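Lista: automatizacion-taller
Asunto: Re: Picking en contenedor y tareas domésticas: estado de la cuestión
De: Secretaría técnica de la lista

Estimados suscriptores:

Damos respuesta al mensaje remitido desde Felbridge en septiembre, que reproducimos en parte para quienes se hayan incorporado después:

> Nuestra dirección solicita un dictamen sobre la conveniencia de
> automatizar la recogida de piezas sueltas en la sección de
> devoluciones. El proveedor Tetteh sostiene que la misma célula
> serviría, con cambios menores, para ordenar objetos de uso
> doméstico. Rogamos a la lista que indique si dicha afirmación
> puede darse por buena.

La afirmación es prematura a juicio de esta Secretaría. Durante la campaña de ensayos del proyecto Trosia se registraron 2.915 intentos de agarre en contenedor abierto, con objetos mezclados y sin orden previo. De ellos, 1.102 requirieron un segundo intento o la intervención de un operario. Con piezas rígidas de geometría conocida el resultado fue aceptable. Con textiles, correas y bolsas el comportamiento resultó muy irregular, en particular cuando el objeto se encontraba apoyado contra la pared del recipiente o bajo otro.

La dificultad se aprecia en un contenedor metálico como el siguiente, en el que coinciden una bolsa negra de cordón, una pieza en forma de correa y un tubo fino y brillante pegado al fondo de la pared, con un brazo KUKA trabajando desde un costado. 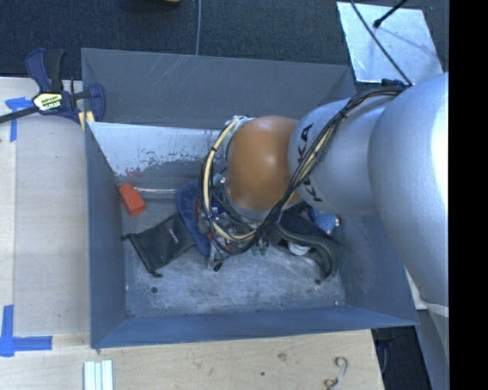

Retau discrepa de este planteamiento y pide que conste. A su entender, la tasa de reintentos no debería valorarse aisladamente: una célula que falla pero se recupera por sí sola durante la noche puede resultar rentable en devoluciones, donde el plazo es amplio. Añade que comparar la máquina con un operario experimentado conduce a descartar aplicaciones que ya serían viables, y propone medir el número de objetos que quedan en el contenedor al término del turno.

La Secretaría considera razonable la propuesta y la incorporará al próximo protocolo. Conviene precisar, no obstante, que los registros de Trosia no distinguen entre los reintentos autónomos y los asistidos, por lo que hoy no es posible verificar la hipótesis de Retau con los datos disponibles.

En cuanto al uso doméstico, recoger un cajón revuelto o clasificar la ropa antes del lavado exige manipular materiales que se deforman, en recipientes que nadie ha fijado a una mesa. De las 27 tareas del hogar examinadas, solo 3 se completaron sin ayuda en todas las repeticiones, y ninguna de ellas incluía tejidos. El tiempo por objeto fue casi siempre superior al manual.

Se recomienda a Felbridge que limite la primera fase a piezas rígidas, que exija a Tetteh una prueba con su propio material de devoluciones y que aplace cualquier compromiso relativo a artículos blandos. Los suscriptores que dispongan de registros con separación entre reintentos autónomos y asistidos pueden enviarlos a esta dirección, con indicación del tipo de pinza empleado.

Atentamente,

Secretaría técnica
Lista automatizacion-taller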